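Chapter 6

Small Things on a Large Plate

Last updated: November

Every book on home cooking has a chapter on knives, and most put it near the front, as if the reader were about to be attacked. We have left knives until later. Before you cut a tomato you have to decide whether it deserves it, and that decision is made with the eyes and the fingertips, at a table, usually by someone who would like to be eating already.

This chapter is about sorting. Its subject is the mixed lot: the odd handful of small tomatoes and other small produce that comes home from a market stall or a generous neighbor, in several colors and several stages of life. A mixed lot is cheap and cheerful, and it spoils on 10 different schedules. Leave it in the bag and the softest member will settle the matter for everyone.

The method we teach was worked out at the Hasari kitchen school, where Chaiwat Boonchu had grown tired of finding one split tomato at the bottom of every bowl, presiding over a puddle. He took the bowls away. Students complained, as students do, and were given plates.

A plate is a poor container and a very good sorting surface. Things can't hide under each other for long. The rim stops the rollers, or at least slows them down enough to make it a fair race. Choose a white one if you own it, because color is most of what you are judging, and a patterned plate will argue with you about every spot. The cloth underneath can be as loud as you like.

Put out one layer if you can manage it. Then take the pieces up one at a time, turn each one over, and put it in its group. We use four groups, and the names have survived several attempts to make them more dignified:

Now. Ripe, sound, and at its best today.
Soon. Firm, a little pale, in need of a few days on the counter.
Pot. Wrinkled, soft, or homely, but sound. Headed for heat.
Out. Split and leaking, moldy, or smelling of something other than itself.

Beginners put far too much in Out and far too little in Pot. A wrinkled skin tells you that water has left. It doesn't tell you that flavor went with it, and a slightly shrunken tomato can make a better sauce than its smooth cousin. Dark skin is another trap. Some varieties are brown or olive when ripe and will never be anything else, however long you wait for them to blush.

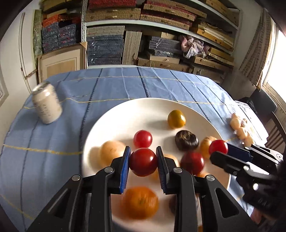

Hiếu Quách objects to the whole arrangement. Four groups, in his view, is two too many: you eat the good ones standing up and cook the rest, and any tomato that needs a category should have been cooked yesterday. He has been saying this at the Hasari school for years, generally with his mouth full, and we print it because it is a respectable position and because he asked us to.

Our answer is that his system works beautifully for one person with a small bag. Scale it up to a family or a shared kitchen and "the rest" becomes a heap, and the heap goes back in the bag. The Soon group is the one that earns its keep. It is next week's lunch, and it only exists if you set it aside before you get hungry.

A word about handling. Pick up small tomatoes by the sides, with as little pressure as will hold them. Squeezing is not a test. It is a way of making every tomato fail the same test, a little later. If you want to know how firm one is, rest it in your palm and press once with the flat of the thumb. Ribbed fruits bruise along the ridges, so hold those across the grooves when you can.

Shadows and shine deserve a warning too. A sorting table near a window is pleasant, but a strong highlight on a glossy skin can cover a crack very neatly. Turn the piece until the bright spot has moved, then look again at the place where it was.

By the end of this chapter you should be able to sort a mixed lot in 10 minutes, say why each piece went where it did, and defend at least one ugly tomato in front of other people. Somkiat Wattanapong's roasting method, which takes up the second half, will use everything in your Pot group. You will need the plate again for serving, so wash it.

Related chapters

Bowls, and What Goes Wrong in Them
The Windowsill as a Storage Area
Roasting the Homely
Knives, at Last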